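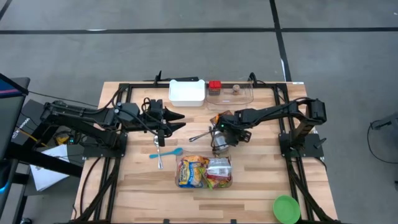 Gebremichael Student Robotics Club | Project Reports

Home Projects Reports Lab Rules Join Contact

Five rules for a two-arm table: what we wrote, and what we changed
By Yanti Sinaga
Tue 28 October
3 min read

Print this page | E-mail this page

So my project this term was supposed to be about sorting food packets, and it ended up being mostly about rules. I'm okay with that! When I joined the Suken table team, our safety sheet was one page long and half of it was about where to put your backpack. Hiwot Ejigu and I asked if we could rewrite it for our project, and our advisor said yes before we finished the question.

The setup is two arms facing each other across a wooden table, with a black frame around it. Packets go in the clear bin, and the spoons, bowl and tubs get moved around depending on the task. The trouble with two arms is that they can both reach the middle. One arm on its own is pretty easy to stay clear of, but with two you end up watching the one that's moving and leaning on the side of the one that isn't (I did this in my first week and got yelled at, fairly).

Our first draft had 13 rules. We taped it up and asked people to work with it for two weeks, and hardly anyone could tell us what rule 8 was. I wrote rule 8 and I couldn't remember it either. We cut it down to these:

1. Say "hands in" before you reach over the rails, and wait for the operator to answer.
2. Both arms are paused when anyone's hands are in. Both, even if you're only fixing something on one side.
3. The operator doesn't leave the keyboard during a run. If you need a drink, end the run.
4. Check the cables on both arms before the first run and after any crash. Look for anything that could catch when the elbow bends.
5. Write down every stop in the log, including the dumb ones.

Rule 2 was the one we argued over. Hiwot wanted it strict from the beginning. I thought it would slow us down too much, because pausing and restarting both sides is annoying when you just want to nudge a spoon over. We tried it my way in practice sessions and people kept mixing up which arm was paused – me included – so her version won.

Rule 5 is my favorite. We did 200 runs for the report, 100 with the old sheet and 100 with the new one, and I read through the whole log in one sitting. On the old sheet people mostly wrote "stopped, fixed." With the new one you get things like "teal spoon slid under the other spoon, both grippers went for it," and you can do something with that. We now have a note in the task sheet about crossed handles.

I should say what we didn't get to. We never measured how fast people respond to a stop call, and the speed limits are still whatever the last team set. I'd also like some kind of marking on the table for where loose items can start, so we're not deciding by eye every time. Casside, our lab's shared booking page, has no spot for a safety check yet, so that part is still on paper.

The next team takes over in March. If you're on it, please read the log before you change the rules, and talk to Hiwot about the restart steps, she knows them way better than I do.

Print this page | E-mail this page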